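Ticket 1363 – Purno, module d'étiquettes : décalage du texte après mise à jour
Statut : résolu
Site : Lalirberg, atelier de conditionnement
Ouvert le : ven. 5 mai
Partages : 2 · Commentaires : 4

Symptôme : depuis le passage à la dernière version de Purno, les étiquettes sortent avec le texte décalé vers le bas. La dernière ligne (numéro de lot) est tronquée. Le défaut touche tous les modèles issus de la bibliothèque Keven, pas ceux créés à la main.

Environnement : imprimante thermique Nanayakkara en réseau, résolution 200 dpi, file partagée sur le serveur d'impression. Aucun changement de matériel depuis décembre.

Essai 1. Calibrage du capteur d'espacement, puis impression d'une page de test interne. La page interne est correcte. L'imprimante est donc hors de cause.

Essai 2. Suppression puis réinstallation du pilote sur le poste client. Décalage identique. Même résultat depuis un second poste.

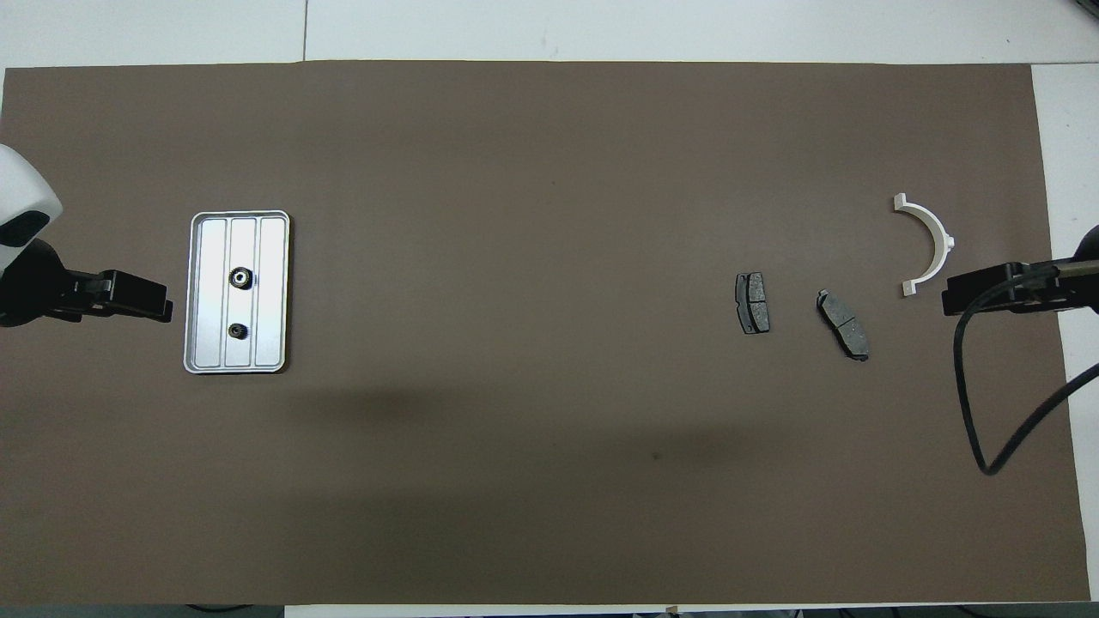
Essai 3. Export du flux brut vers un fichier et comparaison avec un flux archivé. L'origine verticale vaut 451 dans le nouveau flux, 0 dans l'ancien. La valeur est écrite par Purno avant l'envoi au pilote.

Cause : à la migration, Purno relit le champ « marge haute » des modèles Keven. Si ce champ est vide, il reprend la marge du modèle par défaut au lieu de zéro. Les modèles manuels ont toujours une valeur explicite et ne sont pas concernés.

Correction appliquée :
- arrêt du service d'impression ;
- saisie de 0 dans la marge haute du modèle par défaut ;
- vidage du cache des modèles ;
- redémarrage du service.

Vérification : série de 2000 étiquettes lancée après redémarrage, numéro de lot complet sur les étiquettes contrôlées en début et en fin de rouleau.

Reste à faire : renseigner la marge dans chaque modèle Keven. Ne pas restaurer la sauvegarde du modèle par défaut avant cette opération, le défaut reviendrait.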